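Trokura extends paper-wrapped straw range to 24 pack formats

17 August 2025

Trokura, the supplier of disposable tableware to cafés, hospitals and contract caterers, has added new pack formats to its range of individually wrapped drinking straws. The range now covers 24 formats, from small counter packs to full cases for central kitchens. Orders are open to all account holders.

The change follows a review of wrapper and carton sizes which began in May. Trokura collected returns data and written comments from 113 catering sites. The most frequent complaint concerned torn wrappers, chiefly where straws had been decanted by hand from a bulk carton into a jug or drawer. A straw with a torn wrapper is normally thrown away, and sites had been recording the loss under general waste, which made it hard to trace.

"The straw itself was seldom the problem," said Akua Quansah, technical manager at Trokura. "Most of the damage happened between the carton and the counter. We have changed the wrapper seal and the way the straws are packed, and left the straw alone."

Wrapper and seal

The wrapper is a single layer of uncoated white paper, closed at both ends by a crimp. The crimp has been lengthened and the glue line moved further from the opening end, so that the paper tears across and does not split along its length. Paper for the new wrapper is made by Marchand and converted at Trokura's own works in Pokeck.

Counter packs

Counter packs hold 100 straws and are intended to be placed on a service point without decanting. Case labels carry the batch code, straw length and bore. Sites that prefer their own dispensers may continue to order bulk cartons.

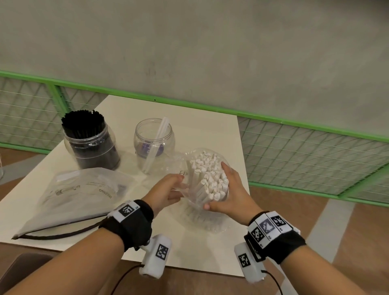
Storage and handling

Cases should be kept dry, off the floor and away from dishwashing areas. Stacks should not exceed the height printed on the case. Opened cases should be used in batch order.

Distribution

Deliveries in the northern region will be handled by Dusard, which already carries Trokura's cups and lids. Mixed pallets are permitted — the minimum order remains 52 cases per pallet, in any combination of formats. Existing product codes for bulk cartons are unchanged. Codes for the new formats are listed in the trade catalogue.

"Customers asked for fewer separate deliveries, and mixed pallets allow that," said Ginette Lévesque, head of distribution.

Samples and data sheets are available on request from the Trokura trade desk.

Press contact: Lamisi Eshun, Communications, Trokura, Pokeck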